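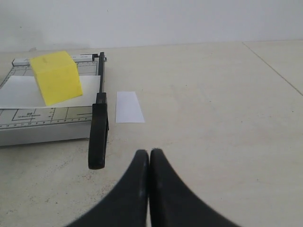

Grodis is a set of 133 short rhythm and singing activities for elementary classrooms, written so a teacher with no music training can pick one up at 8:30 and teach it at 9:00. Every activity fits on a card, and the cards are meant to be printed and trimmed. A paper cutter gives you nice straight edges, and even a small strip of white paper is worth keeping, because Set C asks kids to write one beat pattern per strip and shuffle them into new songs. My second graders would do that all day if I let them!

What's in the folder

cards/ – one text file per activity, with grade, time needed, and steps
audio/ – 434 clips: sung examples, clapped examples, and slow versions of both
songs.csv – title, key, range, language, and which cards use the song
notes/ – comments from teachers who tried the cards in class

Where it came from

Jucélia Dantas wrote the first 40 cards for her own school. Tainá Rangel and I added the rest, and Alcides Mendonça recorded nearly all the clapping (he has wonderfully steady hands). The singing is by Marlene Xavier, who kept everything in a range that young voices can reach.

Using it

Start with Set A, even with older kids. The warm-ups there teach the hand signs that later sets take for granted. Clips run at 100 beats per minute unless the file name ends in _slow.

Known gaps

Set D has no audio yet for cards 7 through 11. Some Portuguese lyrics still need an English singing version, and I'd love help with those. Recorder activities live in a separate folder called Miranda, which is still pretty rough.

Changes

April: fixed the key listed for six songs, split the long canon card in two, added grade levels to songs.csv.

Questions and new cards go to Jussara Siqueira. Please say which grade you tried it with.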